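The computer repair counter at Wadell closes at 4, and the owner usually eats lunch after that. She has run the shop for 16 years, the first few from a spare room and the rest from a narrow shopfront between the bakery and the newsagent. We talked in January, when half the street was shut for the holidays and hers was one of the few lights on.

I had come to ask her about small-town retail, and why some shops last and others don't. She said she wasn't sure she was the right person to ask.

"I never had a plan," she said. "I had a lease and a phone number. People rang the number."

The town lost its bank branch first, then the shoe shop, then the hardware store. She remembers the hardware store best. It sold screws by weight, and she used to send customers there for picture hooks and extension leads. When it went, people began asking her for those things instead. She now keeps a shelf of batteries, light globes and padlocks by the door, and in some weeks the shelf pays the power bill.

"You end up selling what the street's missing," she said. "I've had people ask me for seedlings."

Repairs still bring in most of the money. A basic check costs $59, a price she has put up once and would rather not put up again. Older desktops make up a fair part of the work, mostly from farm offices and retired couples.

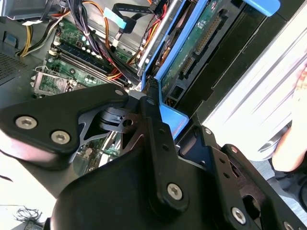
Inside an open desktop tower.

She thinks the price on the wall matters more than the price itself. Her customers drive in from as far as Lerkent, and what they dislike most is being surprised. If a job is going to cost more, she rings before she does it. If they don't answer, the job waits.

Parking comes up a lot when you talk to shopkeepers here, and she has a view on that too. The council changed the spaces out the front to a 90-minute limit, and there were complaints at the time. She was in favour of it. Before the change, the same utes sat there from breakfast to closing, and her older customers had to carry their machines from behind the pub. 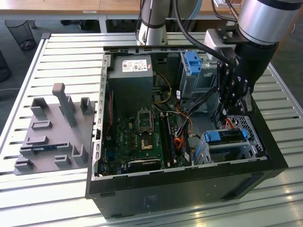

The rent is another matter. Her building was sold to an owner in Jernance, who has been fair so far but wants a shorter lease next time. She has looked at two other places. One had no back door and the other had a cafe's grease trap under the floor.

"I could work from home again," she said. "The money would be better, probably. But I'd miss the window. I see everyone go past."

I asked whether she saw herself as competing with online sellers. She said that argument was finished years ago, and she buys plenty online herself. What she sells is somebody to hand the problem to – and a place to come back to if it isn't fixed. The florist told her much the same thing, and so did the man who sharpens mower blades.

She would like the shops to agree on their hours. At present the bakery shuts early, the newsagent opens late and the gift shop keeps whatever hours suit it. Visitors on their way to Tamiru stop for lunch, find three doors locked and keep driving. She has raised it at the traders' meeting twice.

"Everyone agreed with me," she said. "Then everyone went back and did what they did before."

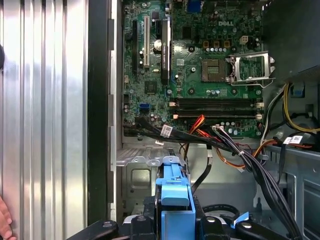 A Dell motherboard in its case.

Would she tell a young person to open a shop in the town? She took a while over that one. She said yes, if the rent was low and they could live on very little for the first two winters. She would also tell them to learn the bookkeeping themselves, even if they paid someone to do it later. Her own first tax return took her most of a month, and she still has the shoebox the receipts came out of.

A customer knocked on the glass while she was talking. The sign already said closed, but she got up and let him in. He wanted a padlock.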